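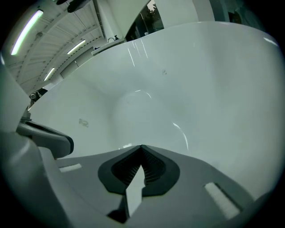

A hand-held gripper at work against a curved white surface during the Drovley open day.

Visitors to the Drovley training center on Thursday were handed a gripper before they were handed a brochure. The open day, held each December for local employers and families, gave most of its floor space this year to Brillow, a project that aims to teach robots the ordinary cleaning jobs found in homes, clinics and small hotels.

The grippers are held and moved by people. Each one carries its own camera, and the recordings are later used to train robot arms. "We ask people to work at the pace they would use at home," said Frida Fogh, who directs the project. "A hurried motion is of little use to us, and so is a very careful one."

Roughly 140 guests attended between morning and late afternoon. They were taken through in small groups, beginning with a short talk on safety and ending at the washroom station, where the lines were longest. Glossy white surfaces remain a hard case for robots. They catch the ceiling lights, they offer few edges to follow, and a faint gray mark can be difficult to tell from a shadow.
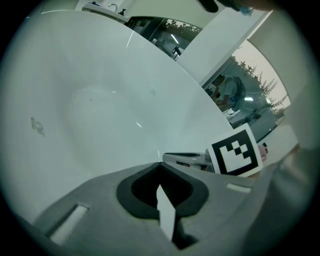

Zubaida Jafri, who supervises the station, told guests that a usable session lasts 90 seconds and that new operators need 40 of them before their work is added to the main collection. Reaching the far side of a bowl without knocking the faucet is usually the last skill to come -- several guests found this out for themselves.

Questions from the floor turned to jobs. A housekeeping manager asked whether her staff would be replaced. Fogh replied that Brillow has no product for sale and that its first trials, planned with the equipment supplier Plomia, will cover 2 washrooms under full supervision.

The center will keep the station open to enrolled students through the winter term. Groups wishing to arrange a visit may apply at the front office.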